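Sesach Home Help
Print this page | E-mail to a friend
Search all topics... Go

Picking up a guest room between stays: what order?

I rent out one bedroom in Sokport. It has beige carpet and a white duvet, and I have 30 minutes between guests. I keep doing things twice. Do you start with the bed or the floor?

Posted by Vergara

nirora_rooms
Floor trash first, always. Bottles, wrappers, anything on the carpet goes before you touch the bedding, or you end up stepping on it. Vacuum last. Check the nightstand for chargers and cards people forget.

sokport100
just get a bigger vacuum

carpet_570
I agree with trash first. My order:

1. Open the window and strip the bed.
2. Set a garbage bag on the floor beside the bed and work toward the back wall. On this carpet it was a small water bottle and a couple of snack wrappers.

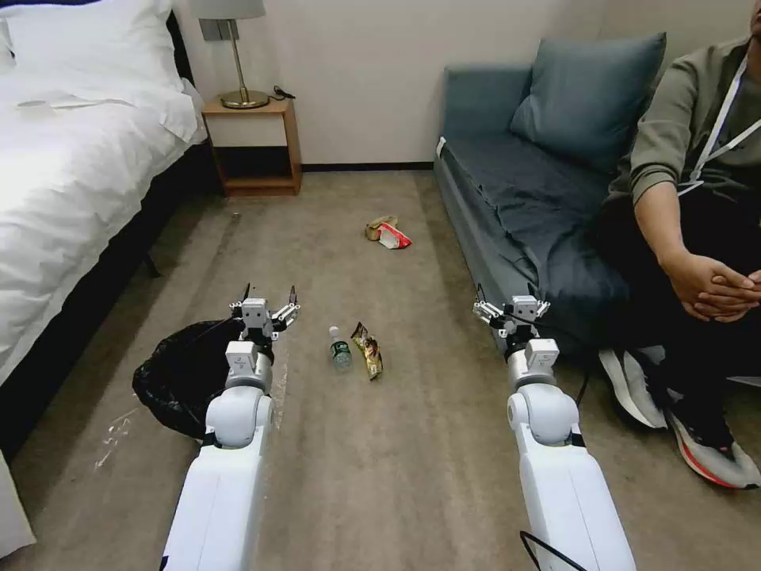 3. Make the bed, then wipe the nightstand and lamp base.
4. Treat any marks on the carpet and vacuum your way out.

Comments (3)

mop_and_go: Empty the bottle in the sink before you bag it.

Vergara: Tried this Thu 25 July, done in time. Thanks.

sokport100: still say bigger vacuum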